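Nov 9, 2020

So I finally made it to the open day at Zestdale! I signed up back in February, forgot all about it, and then the reminder landed in my inbox on Friday night. The drive out took 26 minutes and I got the last spot in the lot.

The part I came for was the simulator room, where you get to watch a two-armed robot do chores in a made-up living room. The program is called Kesen and they had it running on the big wall screen.

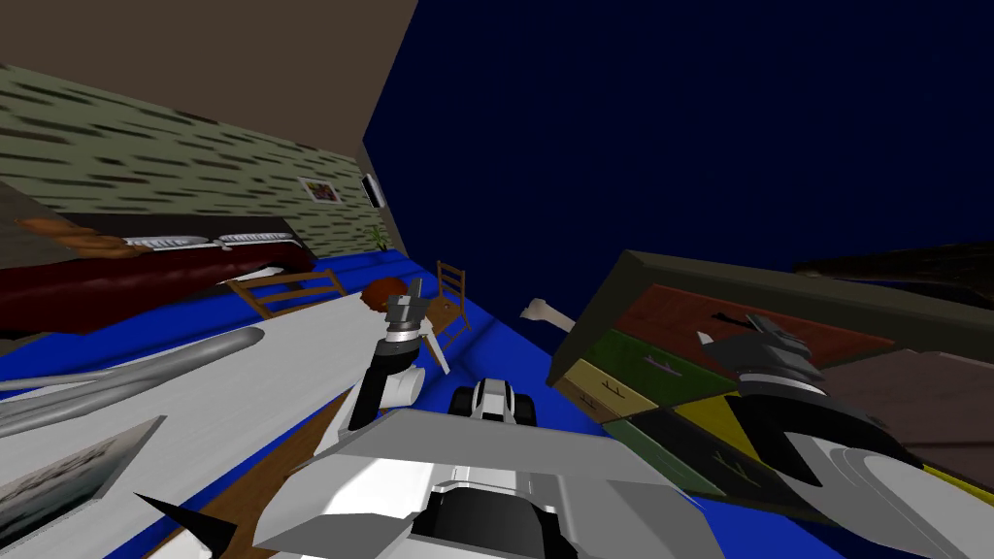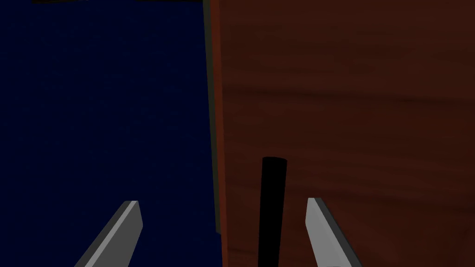 Both from the same session in Kesen, one with the robot's arms in among the furniture and one right down between the gripper fingers.

I stayed for the full 30 minutes and would have stayed longer if the next group hadn't been lined up in the hall. The guide was great (she let us interrupt, which I did, a lot). What I wanted to know was why anybody bothers with a pretend room when they have real robots down the hall. Her answer was that you can mess up as often as you like in there and the only thing it costs you is computer time. They ran 244 practice tries in one night last week, and in the morning somebody goes through and watches the bad ones. I would take that job! I'd bring popcorn.

Then we got to drive. They hand you two controllers, one for each arm, and you have five minutes. I figured I'd be fine after all those years of video games and I was terrible. My left hand kept doing what I meant for my right hand. The kid before me, maybe ten years old, was way better and very polite about it.

After that we went over to the Gula lab, the one with the real arms. Louder than I expected, and a lot slower. They keep you behind a yellow line and the demo was sorting blocks into bins, so not as fun to watch as the living room, but I did like hearing the motors. Somebody asked about price and got a very vague answer.

Lunch was from the Rweyemamu truck out front. Get the spicy beans. I got the wrap and regretted it the second I saw what the guy next to me was eating.

They're talking about doing another one in the spring and you have to sign up ahead, 5 bucks a person, parking included. I'm going to practice with my left hand until then.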